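Third evening on the two-hand cell and I have notes everywhere so Im dumping them in one place before I lose them again. Mostly for me. Partly for Stanisława, who takes the desk on Tuesday and should not have to find all this out the way I did.

So. Two arms, two black hands, one bench. The real one is in the back bay, the sim copy lives on the Kowalczyk box under the window. Same joint names in both, same zero pose, or supposed to be. That was the whole problem.

Symptoms first. Left thumb closing late. Not a lot late, but enough that the fingers got there first and shoved whatever it was sideways. Cups especially. Right hand fine. Right hand always fine, I don't know why the right one gets to have the easy life.

What I checked, in order, bad order:

Cable at the wrist. Reseated. No change.

Power supply. Fine, and I wasted most of an evening on it.

Thumb motor temperature. Fine.

Firmware. Both hands on the same build, checked twice, because the first time I was reading the right hand's page in both tabs.

Config file. Should have been first. Line 797 in the left hand file, thumb base offset, still had the value from the old thumb. We swapped that thumb in April. The mechanical work was done properly, Leokadia Nowicki did it and her work is always tidy, but the number never got moved over. I was the one meant to move it. So that's on me.

Old offset 20, new one should be 9. Put in 9. Saved. Nothing changed.

Cue an hour of swearing. The controller only reads that file at a cold start. Not at the soft restart, not at the button on the page that says Reload (!!). You have to power the cabinet down, wait for the fan to stop completely, then bring it back. I wrote this on tape and stuck it on the cabinet door.

After the cold start the real thumb came in on time. Ran the empty close 10 times, watched it from the side, happy. Then went over to the sim and of course the sim was now wrong, because the sim has its own copy of the file. Why do we have two copies. I asked this last year too.

Copying the file across isn't enough by itself either. The sim side goes through the Flultia converter, and that keeps a cached version of the hand model. Delete the cache folder, run the converter, then open the scene. If you skip the delete it will convert very happily and give you the old hand back with a new date on it.

For the check scene I went with the kitchen counter one. There's a plain one with blocks and it loads faster, but I don't trust it for thumbs. Blocks are too forgiving. With something tapered you see right away if the thumb is arriving at the wrong angle, and the clutter means you have to think about clearance, same as on the bench. I pause it before the grasp closes and look at the thumb from above, then step forward a bit at a time.
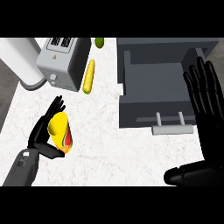 Other thing I keep forgetting is the wrist camera view versus the overhead one. Do the thumb check from overhead. The wrist view flatters you – everything looks centered from there, even when the offset is badly out.

Then collisions. Turn them on before you step forward, not after. If a finger is already inside something when you switch them on, the solver panics and throws the object across the room, and you will think you broke the hand. You didn't. Reset and go again.

Looking after it, the boring list, do this weekly:

Wipe the fingertips, dry cloth only. The Brillanance spray in the cupboard is for the bench, it leaves a film and the pads go slippery.
Check the thumb base screws by hand. Snug. Don't lean on them.
Look at the wrist cable where it bends.
Empty close, both hands, watch from the side.
Compare the two config files. There is a little script called cutelgate in the tools folder that does it, prints nothing if they match. Printing nothing is good.

If it prints something, stop and work out which file is the right one before copying anything. Normally the real cell is right. Not always, Stanisława once fixed a finger limit in the sim first and it was the bench that was behind.

Still open: the left thumb makes a faint tick near full close. It did it before the offset change and it does it after, so I don't think it's related. Could be the new thumb's end stop, could be a bit of cable sleeve touching the housing. I had the cover half off to look and then it was past nine and the lights in the bay go off on the timer, so the cover went back on with all its screws (I checked) and that's for another night.

Also the spare thumb is not in the drawer marked spare thumb. It's in the one underneath with the hex keys. I'll relable it.

Backup of the left hand file from before I touched it is in my folder, same name with old on the end. Please don't tidy it away yet, I want a week of normal running first. If the tick gets louder, stop using the left hand and message me, any time before midnight is ok.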